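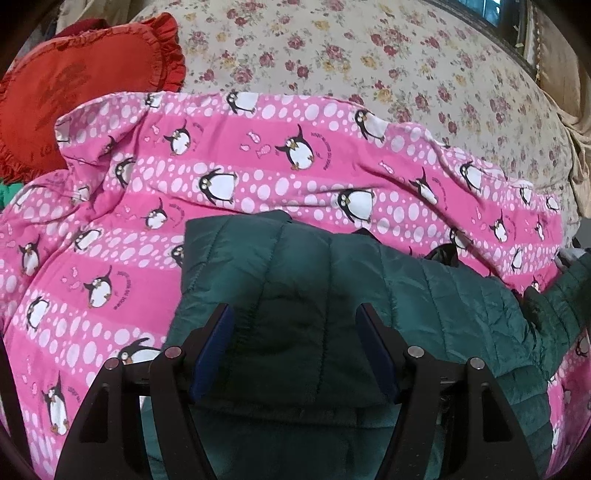 Penguin Throw Blanket, Pink

Sold by Skisenwood. Page text by Sumaiya Kanagaratnam, updated January 14, 2019.

I didn't want to carry this one. Novelty prints tend to look great folded on a shelf and terrible once they're spread out on a bed with other things on it, and a blanket with cartoon penguins all over it seemed like a sure candidate. It has sold steadily since last March, so it stays in the shop, and I'll try to describe it fairly.

The pattern

Bright pink bands alternate with lighter pink ones, and the lighter bands have white oval spots in different sizes. The penguins are black and white with round bellies, big cartoon eyes and small yellow-orange feet. Some tilt, some look to be waddling. There are little pink fish in between, and a curved line of small print goes with each bird. If you don't like words on bedding, take note of that, although the lettering is small enough that you'd have to be close to care.

It doesn't match much. On a cream bedspread with small roses it holds its own, mostly by ignoring the roses. A red ruffled cushion next to it is more red and pink than I would choose for a bedroom, but Encarnación Toledo in our Stusamside store likes that combination and has sold it to people who came in for something beige. Dark colors do better, in my opinion. A teal quilted jacket thrown on top looks fine against the pink.

Size and weight

The throw is 54 inches on the short side. That covers one person on a couch, or the middle of a bed. It's not a bedspread and won't tuck in anywhere. We get returns from customers who expected it to, so please measure first.

It falls in soft folds and doesn't stay flat for long. Some people find this cozy. I find it untidy, and I'd fold it over the foot of the bed.

Is it warm?

Warm enough for a nap. The supplier's sheet calls it "all-season," a phrase I've never seen mean anything. In a cold room you will want a proper comforter under it, and the throw on top is then mainly there for the penguins. Umut Eren, who handles our returns, uses his in the car and has no complaints.

Washing

Cold water, gentle cycle, by itself the first time. Pink is pink, and I wouldn't trust it with white pillowcases until it has been through a wash or two. Tumble dry on low or hang it up. No bleach, no iron on the print.

The supplier says the colors hold for 200 washes. We haven't done 200 washes. Kagiso Baloyi took one home and got through 6 before I wrote this, and the black was still black – that's all I can vouch for.

Ordering

One color, one size. There is no blue version, though we're asked for it often. Orders leave our warehouse within 4 working days. Unwashed blankets can be returned to Skisenwood or to the Stusamside store with the receipt. Washed ones can't, unless the stitching at the edge has come undone, in which case bring it in and we'll swap it.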